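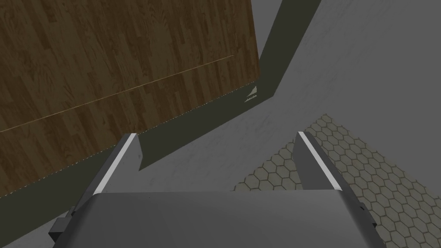
Dark brown planks with a pale tan seam.

Section 2. Fitting the Drisix band to your tree

OK, on to the fun part! I've put these bands on everything from a skinny rowan to the big beech at Firkgate, and the steps are the same every time. A growth band is just a strip of steel with a spring and a scale, so take your time and you'll be fine.

Before you start: measure the girth at chest height with a soft tape. The band needs a trunk of at least 400 mm around. The Firkgate beech came out at 2,126 mm, and the oak I look after at Garngate is 1,611 mm, which gives you an idea of how much strip to cut (I add a hand's width for the overlap and always end up glad I did).

1. Pick a clean stretch of trunk, away from branch stubs, burls and old wounds.

2. Brush off moss and loose flakes with a stiff brush. On pine or larch you can rub the outermost scales down a little by hand.

CAUTION: Stop as soon as you see fresh color. Thin-barked trees like birch and cherry need no rubbing at all.

3. Wrap the strip around the trunk and thread the free end through the collar. Check it from the far side too. Mine nearly always sags at the back on the first go.

4. Hook the spring into the collar hole first, then into the strip. Wear gloves, the cut end is sharp!
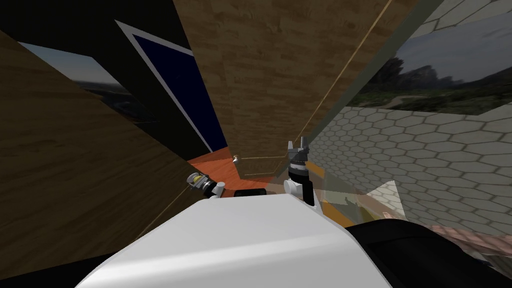 One reader wrote in to say her spring was stretched nearly flat by the end of its first summer, and asked if she should have started with it looser. Yes, I think so. On a fast grower such as poplar or willow, I hook the spring so it's only just taking up the slack, and then I move it along one hole every November once the leaves are down.

5. Tap the strip lightly all the way around with a knuckle so it settles into the bark.

6. Scratch a fine line across both layers at the zero mark, and write down the girth, the tree and the height of the band in your notebook.

NOTE: Leave it alone for 2 weeks before you take a reading you trust. A new band creeps while it beds in, and bark swells after rain, so the early numbers jump around. I got very excited over my first set and it was all drizzle.
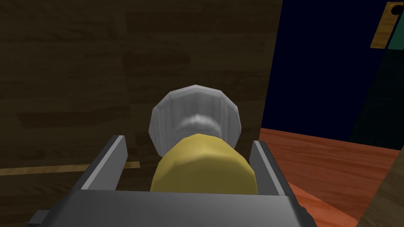 Gray gripper fingers around a yellow cylinder.

7. Read the scale at the same time of day each visit. I go early, before the trunk shrinks in the afternoon heat.

If the strip has slipped, loosen the spring, level the band and scratch a new line, then note the date of the change. Spare springs and collars come from Karabulut in the same size as the originals. For reading the fine scale, go to Section 3.

Page last revised 2026-05-22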